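Margarida Bragança
10 Jul 2026

Desk reset thread. Same desk as last year, different cloth. Posting the procedure for the people who asked what order I do things in.

Starting condition: one week of use. Drinks containers, papers, and a projector that gets moved every time I need elbow room and never goes back to the same place.

First pass is drinks containers only. Bottles, glass, paper cups. They go to the kitchen in one trip on the Kistska tray. I do not sort recycling at the desk. Sorting happens at the bin.

Check paper cups before stacking them. A cup with a centimeter of old coffee in it looks the same from the side as an empty one. I learned this over a tax form.

Glass tumblers get carried by hand, separately. The tray has a low lip and a tumbler on its side will roll.

Second pass is small electronics. Anything with a charging case goes in the top drawer, left side. Before I had a fixed spot, earbuds were the item I spent the most time looking for. Laurinda Loureiro keeps hers in a soap dish. Also works.

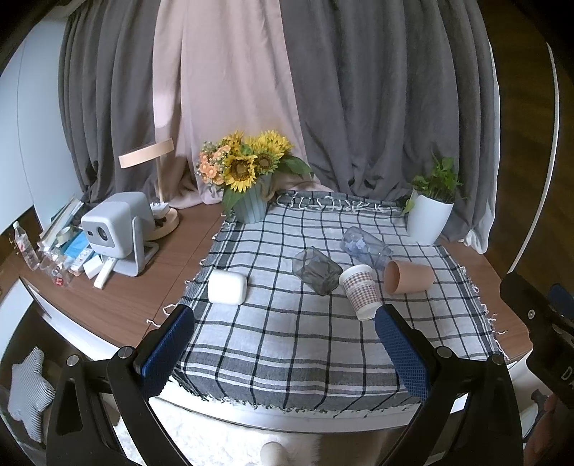
Third pass is the cloth. Everything comes off it, including the flowers. Lifting one corner and brushing underneath does not get the crumbs out, it moves them to the middle.

Shake outdoors. Indoors you are relocating the problem to the floor.

On fringe: a plaid cloth with loose threads on the border catches on things. Mine has been pulled sideways by a notebook spiral and by a watch strap. I trim any thread that is clearly longer than its neighbors and leave the rest. Do not pull. Pulling takes the next row with it.

Wash cold, gentle, inside a mesh bag. Line dry. In the dryer the fringe mats into ropes and you will spend an evening with a comb. Ask me how I know.

The desk top gets a damp cloth, then a dry one, following the grain. No spray. Spray collects along the front edge, where the brown surface meets the white, and dries there as a gray line. A cotton swab gets it out.

Sunflowers. They are artificial, so the maintenance is dust. Soft paintbrush, petals first, then the dark centers, which hold more than you would expect. Do it over a sheet of newspaper. I used to use a hair dryer on cool. That sends the dust to the projector.

The vase is ribbed, so wipe along the ribs. Across them you leave a stripe in every groove.

The trailing plant is the one thing here that needs water. It gets carried to the sink, watered, left to drain, and returned when the outside of the planter is dry. I stopped watering it in place in September, after I left a ring on the old cloth that would not wash out.

Leaves hang down one side only. Quarter turn every time it comes back from the sink. So far this has had no effect on the plant.

Projector. Lens gets a blower first, then a microfiber cloth if there is still a mark. Never the same microfiber you used on the desk. Vents get the paintbrush, after the paintbrush has been cleaned. Power off and cool before any of it.

I wrote the lens position on a strip of masking tape under the stand, so now I can put it back without redoing the focus. Cost of fix: 2 inches of tape.

Lamp. The base is a flat round piece of light wood and any flat surface near me fills up. Rule is one object on the base at most. Wood shade gets dry dusting only. I tried a damp cloth once and the grain came up rough.

Books and papers against the wall. I go through these on every second reset. Papers into three groups: file, scan, recycle. The Tallside folders stay upright, the Magalhães catalogs can lean. If the stack starts sliding toward the lamp, it is too tall and something has to leave.

Total time with the stack: 28 minutes. Without it: more than 10, depending on how far the crumbs got.

Reply to several people: no, I do not use a desk organizer. I had a Gurnthorpe one with compartments. It held pens I did not use and made the surface harder to wipe. It is in the hall now with keys in it.

Reply to Laurinda: yes, the cloth could just be removed permanently. The desk is cold on the forearms in winter and cups slide on the bare surface. The cloth stays.

Order again for anyone skimming. Containers, electronics, cloth, surface, flowers, plant, projector, lamp, stack. Flowers before projector matters. The rest you can swap.

Next thread is the cable drawer. It may take a while.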